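Mendow Neighbors Help Board
Home and Household > Furniture and Floors

White cloudy rings on a wood kitchen table - can I fix this without refinishing the whole thing?

Posted by Cinzia Caruso
837 views

Hello everyone, and thank you in advance for reading, I tend to go on a bit.

Back in June my aunt moved to a smaller apartment and passed her kitchen table along to me. It's a plain, light-colored table, nothing fancy, but I ate a great many bowls of soup at it as a child and I was so happy to have it that I did the thing you should never do, which is start using it before finding out what was on it. We had people over the very first evening. Somebody put a casserole dish down on a folded dish towel, I put the teapot straight on the wood (I know, I know), and by the time everybody had gone home there were two whitish clouds on it, one shaped like the casserole and one a nice neat circle from the teapot.

I have wiped them with a damp cloth and they seem to vanish while the wood is wet, and then they come right back as it dries. I can't feel anything with my fingertips. The surface is as smooth there as it is anywhere else. The finish has a soft shine to it, not glassy, and my aunt thinks my uncle "put something on it from a can" which narrows it down to everything ever sold.

So far my mother-in-law says mayonnaise, my neighbor says toothpaste, and the man at the hardware store wanted to sell me a sander. I rent, I have no garage, and I would very much like to avoid sanding anything in a second-floor kitchen. I've also got a bottle of Bolard furniture polish that came with the table, about a third full, and I don't know whether I ought to be using it or not.

Is there a gentle way to go at this? And should I do anything to the rest of the table afterward, or just leave well enough alone?

Warmly,
Cinzia

2 people found this thread helpful before it was answered. 3 replies.

Ubaldo Marino
Member, 213 posts

Cinzia, what a lovely thing to inherit, and please don't feel bad about the teapot. I have done the same with a pot of polenta.

The good news is in your own description. White marks that you can't feel are nearly always moisture that got trapped in the finish, driven in by the heat. The wood underneath is very likely fine. If the marks were dark, gray going to black, that would mean water had gone all the way down, and we'd be having a longer and sadder conversation. Cloudy white is the friendly kind.

Before anything else, put the polish away for now. A lot of those bottles leave an oily or waxy film, and you want to be working on the finish itself. Wash the whole top with a few drops of dish soap in warm water, wring the cloth out until it's barely damp, and go with the grain. Dry it with a towel right away, and then leave it overnight. Sometimes a fresh mark will fade by itself in a day or two of dry air, so if you have a fan, point it at the table and go to bed.

If the clouds are still there, try gentle heat. I use an old cotton T-shirt, clean and with no printing on it, folded once so there are two layers. Iron on the lowest setting, no steam, and empty the water out of it first so it can't surprise you. Lay the shirt over the mark and keep the iron moving for a few seconds, then lift everything up and look. I mean a few seconds! It's tempting to park it there and wait, and that is how you get a new mark in the shape of an iron. Let the spot cool between passes. The teapot ring on my mother's sideboard took 8 of these little passes and for the first four I thought nothing was happening at all. A hair dryer on low works too and is less scary, only slower.

Try it first on some corner that you don't look at much. If the finish gets tacky or starts to smell, stop there, let it cool and don't touch it. Some older finishes, shellac especially, soften very quickly.

If heat only gets you part of the way, the mayonnaise is not as silly as it sounds. It's the oil that helps. I would skip the egg and vinegar and use plain petroleum jelly, a thin smear left on overnight and wiped off in the morning. It creeps into the cloudy part and makes it clear again, or clear enough that you stop seeing it. Toothpaste is an abrasive. It does remove marks, and it also removes shine, so then you've traded a white ring for a dull one.

When you are happy with it, a thin coat of paste wax over the whole top will even things out. My wife is loyal to Zoltix and I use whatever is open. Thin is the word, and buff it more than you think you need to.

Do let us know how it goes, and what the finish turns out to be if you ever find that can.

11 people thanked Ubaldo Marino for this reply

vahidi_kitchen
New member

just put a tablecloth on it. we've had the same oilcloth over ours since the kids were small and I couldn't tell you what the wood looks like anymore. also cork trivets, get the thick ones

Cinzia Caruso
Original poster

Thank you both, I have been laughing about the iron-shaped mark and also taking it very seriously. An update, and then a bit more for whoever comes along later with the same trouble.

I washed the table as Ubaldo said and was a little ashamed at the color of the water. Then a night with the fan, which did nothing for the casserole cloud but did seem to soften the teapot one around its edge. I started with the hair dryer, lost patience after around twenty minutes, and went on to the iron and one of my husband's undershirts. The teapot ring is gone. I went looking for it this morning with the sun coming in low from the side and could not find it. The casserole cloud is much fainter, and the petroleum jelly is on it as I type.

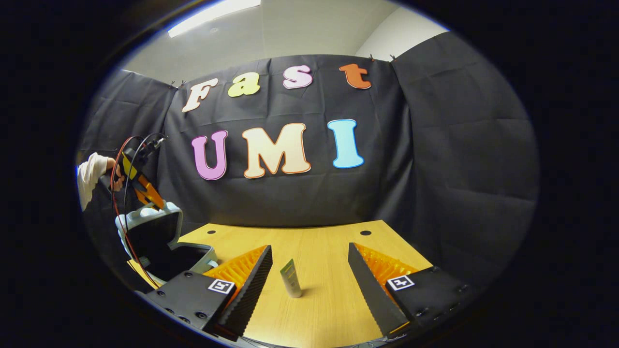

How long should I wait before waxing if I've had petroleum jelly on the table?
Wipe off everything you can with a dry cloth, wash once more with the barely damp soapy one, and give it a full day to dry. Wax won't grip well over a greasy surface, and it will smear when you try to buff it.

I asked my aunt about the can again, by the way. She remembers now that it was varnish, and that my uncle put it on out on the balcony over the course of a long weekend and got several gnats in it. I have found one of the gnats! It's near the corner where I used to sit, and I'm leaving it be.

To vahidi_kitchen, I did think about a cloth, and I may use one for holidays, but after all this I'd like to look at the wood for a while. The cork trivets are a very good idea and I've bought four. They live in the middle of the table now so that nobody has to go hunting for one with a hot pan in their hands.

Ubaldo Marino
Member

Varnish makes sense, it stands up to a bit of heat better than shellac does. If the casserole mark is still bothering you next week, give it one more night of the jelly and then the iron again, short passes like before. And keep the gnat.

Cinzia Caruso marked this thread as solved.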